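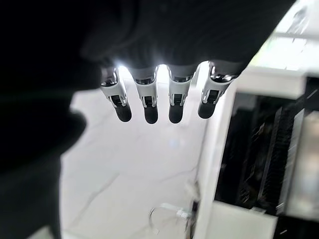 One reader of last year's notes asked why we spend a whole session on gathering examples when the learning part is what everyone signed up for, and it's a fair thing to ask, so let me take my time with it.

## Session 2: Gathering examples by demonstration

A learning system of the kind we use in the Vestudeck course only knows what we have shown it. If every example has the rack pulled out all the way, it will have no idea what to do with a rack pulled out halfway (and in a real kitchen, racks are left every which way!). So before we talk about training at all, I'd like you to think like a patient host showing a guest around the house.

For the dishwasher task we ask each team for 40 good examples, and please do read "good" generously. A small fumble followed by a recovery is worth keeping. A run where the arm was stopped partway goes in the "partial" folder, with a line saying where it stopped.
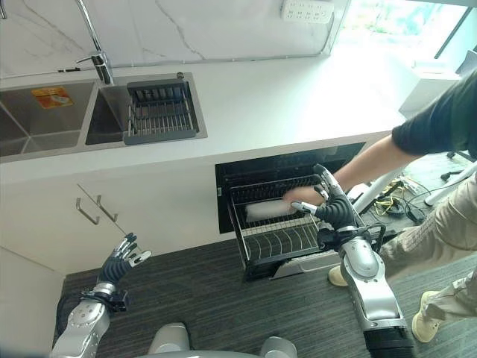 *Fig. 2. Person and robot at the pulled-out dishwasher rack.*

Some habits I'd love you to pick up early:

- Write the task sentence before you start recording, in plain words: "take the white item out of the rack."
- Change one thing between examples, such as the position of the item or the height you begin from.
- Note whenever a person's hand comes into the working area. We keep those examples, but they get their own tag in Saven.
- Stop after 45 minutes and swap operators. Tired people make very samey examples, and I say that as someone who has made plenty of them.

### Looking through the wrist views

The head camera gives you the story and the wrist cameras give you the details, and you'll want to go through both before you hand anything in. Students tend to skip the wrist views, I think because they look so odd at first, all fingers and floor. Give them a few minutes and you'll start to read them quite easily.

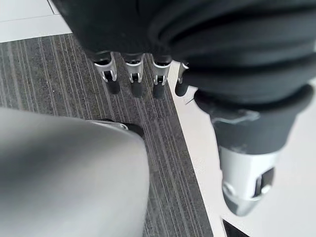 Labeling is where most of your time will go this week, so do start early and don't save it all for the night before. Each example needs a task sentence, a start mark, an end mark and a note on the surroundings. That last one gets forgotten more than any other! Floors are a good thing to practice on: with the fingers over striped carpet and the thumb over smooth white floor, I would write "carpet and hard floor, both in view" and leave it there. You don't need to guess at what lies outside the view, and you needn't describe every fold in the hand's covering either.

The shared Saven folder has room for 700 examples, which should see us through the term if we clear out the duplicates as we go along.

### For next time

Bring your labeled set and 2 examples you weren't sure how to tag. We'll go through them together, and I'm already looking forward to the arguments.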